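3.2 Training load and serve reception in club players

The second part of the study looked at whether weekly jump load had any bearing on how well players passed the ball in serve reception. We followed players from three girls' volleyball clubs in the Plesine league through one indoor season. All were between 15 and 17 years old and trained at least twice a week. Liberos were kept in the analysis even though they jump far less than the other positions, and position was entered as a separate factor.

Jumps were logged with a Flivex waist sensor, worn under the shirt in practice and in matches. The sensor counts any takeoff above a height set at the start of the season, which we left at the maker's default for all players. Coaches handed the sensors out before warm-up and collected them at the end. Sessions in which a player left early, or in which the battery failed, were dropped. We did not try to fill in the missing values.

Reception was scored from match video on the scale of 0 to 3 that most club coaches already use, where 3 is a pass that leaves the setter with every option and 0 is an ace against. Marikar and Sugawara scored the matches separately, without access to the jump data. Where they disagreed, they watched the rally again together and settled on one score. Float serves and jump serves were marked apart, as the two call for different footwork.

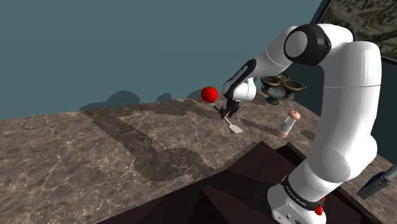 Figure 3. Simulated setup with a white robotic arm over a marble countertop.

After exclusions, 714 receptions were left for analysis. Most came from outside hitters and liberos, who take the bulk of the serves in the systems these clubs run. Players were placed in a high-load group for any week in which they logged more than 300 jumps, and in a low-load group otherwise. The same player could therefore appear in both groups at different points in the season.

Mean reception score did not differ between high-load and low-load weeks when all serves were taken together. For float serves alone the two groups were nearly the same. For jump serves there was a small drop after high-load weeks, seen mainly in outside hitters, but the number of such serves at this age is low and the spread was wide. We would not want to build a training rule on it.

Match timing mattered more than load. Scores were lower in the second match of a day than in the first, and this held for all three clubs and for liberos as well as hitters. The tournaments in December, when teams often played twice with a short break in between, account for a good part of this. Ásgeirsdóttir reported a similar pattern in senior players – though with longer matches and a different scoring scale – and put it down to lapses in attention late in the day. Our data cannot separate attention from tired legs.

Two limits should be kept in mind. The sensor does not tell a full attack jump from a light block jump, so two players with the same count may have done quite different work. Serve speed was also not measured. A club that happened to face strong servers after its heavier weeks would look worse on reception for that reason alone, and the fixture list gave us no good way to correct for it.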